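Drullik Table Oil, Clear Matte
Maker: Altham Finishes
Sizes: 200 ml tin, 4 liter can

Drullik is a hard-drying oil for indoor tabletops, counters and shelves. It goes on thin, soaks in, and leaves a low sheen that doesn't change much between morning light and a ceiling lamp. We have sold it since we opened the Ormsby shop, and it is still the finish we use on our own benches and on most of the tables we build to order.

The oil can be used on bare hardwood, bare softwood and cork. It can also go over an older oil finish once the surface has been washed and lightly sanded. It won't work over varnish, lacquer, paint or melamine, as it has nowhere to go and will sit on top and stay tacky. If you don't know what is on your table, put a drop of water on a worn spot near the edge. If the wood darkens under the drop after a few minutes, the oil will most likely take. If the water stands up in a bead, try a spot underneath with a little oil and leave it overnight before you commit to the whole top.

What it protects against

A cured top will stand up to cold drinks, spilled milk, tea, fruit juice and most sauces, provided they are wiped up the same evening. Red wine and beet juice should be wiped up sooner. Warm mugs and plates are fine. A pan straight off the burner is not, and no oil we stock will save you there. Use a trivet.

It is not a thick film and won't fill dents or holes. Knots, old nail holes and worm holes should be filled first with the Stamley wax sticks or with a wood filler, or left as they are if you like them. Pale woods such as ash, maple and birch will yellow a little with the clear oil. If you want to keep them pale, buy the White Matte version, which has a small amount of pigment in it and should be stirred right down to the bottom of the tin.

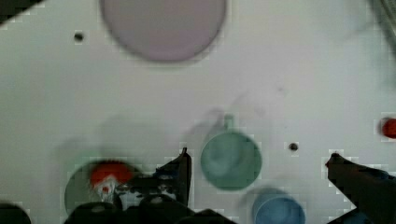 Wouter Bakker wrote to say that the White Matte had dried chalky in one corner of his breakfast table, and asked whether another coat would even it out. It usually won't. Chalky patches come from pigment left sitting on the surface. Rub the patch with a white nylon pad and a teaspoon of the clear oil, wipe it dry, and let it stand overnight. He did this twice and was happy with the second go.

How to apply

Sand the bare wood to 120 grit and then to 150. Stop there. Going finer closes the grain and the oil won't get in evenly. Vacuum the dust, then wipe with a cloth that is barely damp, and wait until the wood is dry again.

Stir the tin. Pour a small pool in the middle of the table and spread it with a short-pile roller or a lint-free cloth, working along the grain. Leave it for 15 minutes. Where it has gone dull, add a little more. Then wipe off everything that is still on the surface. People tend to skimp on this step -- the top should feel nearly dry to the hand when you are done.

Let it dry overnight with a window open. Put on a second coat the same way, using half as much oil. Table edges and end grain may want a third. The table can be used carefully the next day, but keep tablecloths, vases and rubber feet off it for two weeks.

Lay used cloths out flat outdoors to dry, or soak them in water, before they go in the trash. Oily cloths left in a ball can heat up and catch fire.

Coverage

The 200 ml tin is meant for small jobs: a side table, a pair of shelves, or a yearly refresh on a kitchen table. The 4 liter can is for floors of cork and for workshops. Thirsty woods such as pine and old oak use more on the first coat, so buy a size up if you are between the two. We don't take back opened tins.

Care

Wipe with warm water and a few drops of dish soap. Don't use vinegar, bleach or scouring powder. Once the top starts to look dry, usually where people sit, wash it, let it dry and rub in a thin coat. You can do one end of the table without doing the other, and the join won't show after a day or so.

Ordering

Both sizes are kept at the Ormsby shop. The 4 liter can goes by ground freight only and adds a few days. The White Matte in the small tin is out of stock until July. Sample sachets are 50 cents each at the counter, with a limit of 2 per customer -- we can't mail them.

Comments

Jolene Hinds
Used the clear on a maple table we eat at three times a day. It did go yellower than I wanted, as the page says. Wears well though. I redo my kids' end twice a year and leave the rest alone.

Kamran Bugti
Does this smell for long? I have to do the job in an apartment with one window.

Elsie Rakena
Kamran, ours smelled strongly for two nights and faintly for another week. I would do it before going away somewhere.

Rhys Donnelly
The lid on my can had skinned over inside by the time I came back for the floor. Lifted the skin off in one piece and strained the rest through an old stocking, no trouble. Pour what you need into a jar and shut the can right away.

Jolene Hinds
Good tip on the jar. Mine skinned too.

Contact the shop | Copyright Altham Finishes | Back to top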